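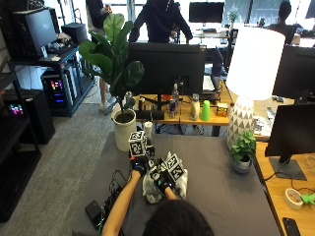 3.2 Shared reading at home
Parents in Naltomham kept a reading diary for 14 weeks, noting each picture book and who chose it. Most read at bedtime – a few also after breakfast. Cloth books were logged separately, as babies grasp and crumple them before they attend to the pictures. Figure 2 shows a person's gloved right hand pressing into a crumpled cloth. Diaries from 11 families were complete by March.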